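Zekbridge Community Help > Teleoperation and teaching

Policy hesitates before the grasp when trained on remote-control demonstrations

Natália Mota
Posted in December, edited once

I am recording pick tasks on a tabletop with toy kitchen items, driving the arm by remote control. I have 300 episodes so far. Training and validation loss both look normal. On playback the arm reaches the object, stops above it, and drifts for several seconds before closing. Sometimes it never closes. Two overhead views and one from the wrist camera:
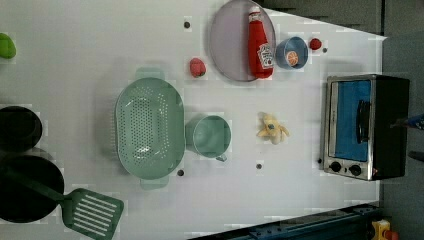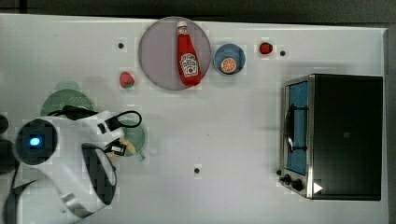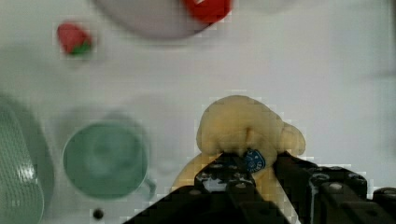

The pause is worse with soft objects than with hard ones. I have checked the gripper calibration and the joint offsets, and both cameras are stamped from the same clock. Replaying a recorded episode open loop works without any pause, so I do not think the controller is at fault. Should I record more episodes, or is something wrong with the ones I have?

Simão Marinho

Plot the commanded gripper position against time for ten of your episodes before you record anything else. I expect you will find a flat section just before each close, where the operator has stopped to judge depth on the monitor. The policy copies that. If it only sees the current image and the current joint state, a stationary arm above an object looks the same on the first step of the pause as on the last, and the most common action at that point is to stay still.

What worked for us on the Uveck arm:

Trim idle steps. We drop any step where the joint command changes by less than a small threshold and the gripper command does not change at all. Keep the steps just before and after the close.

Predict a chunk of actions instead of a single step. This alone removed most of our stalls.

Give the operator a wrist view at full rate. People pause less when they can see both fingers. Ours had been working from the overhead view alone, where the arm hides whatever is under it.

We had 556 episodes at the time and trimmed all of them with a script – no new recording was needed. Do check that trimming does not break your timestamps. If your loader assumes a fixed rate, write new ones.

Afonso Teixeira

More data. We went up to 1568 and it was fine after that.

Ermelinda Pacheco

I agree with Simão on trimming, with one caution. If the gripper takes time to close, the steps during closing also look idle, as the arm is still and the command has already changed. Delete those and the policy learns to lift before the fingers have made contact. Soft toys are the worst case because the fingers travel further after first touch. Use the measured finger position for the threshold as well as the command.

Guiding the arm by hand gave me shorter pauses than remote control, but then your own hands are in the camera view and you have to replay every episode to get clean images. For a fixed tabletop I would stay with remote control and give the operator an hour of practice that you do not record.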